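Chapter 7
Keeping a Hand-Held Gripper Station in Working Order

Most manuals for this kind of equipment open with a promise. The station will hold its calibration, the grippers will open and close the same way every time, and the operator needs no special training. Readers of the first six chapters will have learned to wait before believing any of it. This chapter is concerned with the part of the job that the brochure leaves out: what to check, in what order, and which checks are worth the time they take.

The station used throughout the chapter is the one at Guerreiro, built from a Tuvotano gripper pair and a plain table. A person holds one gripper in each hand and performs a task. Cameras follow a marker plate on top of each gripper, and the recorded motion is later used to program an arm. The idea is sound enough. The trouble is that every error in the setup goes straight into the recording, where it looks exactly like something the operator meant to do.

7.1 What the log tells you, and what it leaves out

The maintenance log for the station runs to 271 entries. Of these, 32 say "recalibrated" and nothing more. A log entry like that is close to useless. It does not say what was wrong, how anyone knew, or whether the fault came back. Treat such entries as a sign that someone ran the calibration routine in the hope that it would help.

Calibration software can be run on a badly assembled station and will usually report success. Mulard, who supply the tracking package, print a quality score at the end of each run. The score tells you that the numbers agree with each other. It cannot tell you that a plate was bent last week and has been bent ever since.

7.2 Start with the parts you can touch

Before opening any software, go over the hardware by hand. Press on each corner of the table and feel for play. Try the brackets with a wrench, even if they look tight. Hold each gripper body still and push lightly against its marker plate. If the plate shifts, stop there and fix the mount.
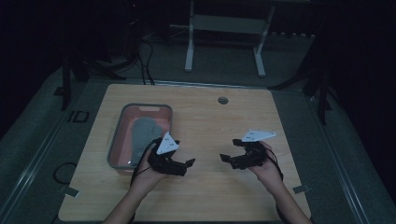
Cables deserve more suspicion than they get. A cable that drags on the wrist changes how a person moves, and a connector that is pulled at the same angle for 200 sessions will start to drop out. The failure is rarely clean. It comes and goes, and it tends to be blamed on the tracking. Run the gripper through its full reach while watching the signal, and give the cable a gentle tug at both ends.

The jaws come next. Close them slowly on a thin sheet of paper and pull. Then try a folded cloth, a much harder test — soft material shows up weak or uneven closing that a rigid block will hide. The Ondent service guide recommends the block alone. We do not.

Related chapters
Chapter 4: Reading a Maintenance Log
Chapter 6: Tables, Rails and Other Things That Move
Chapter 8: When the Calibration Score Is Wrong
Appendix B: Cable and Connector Checks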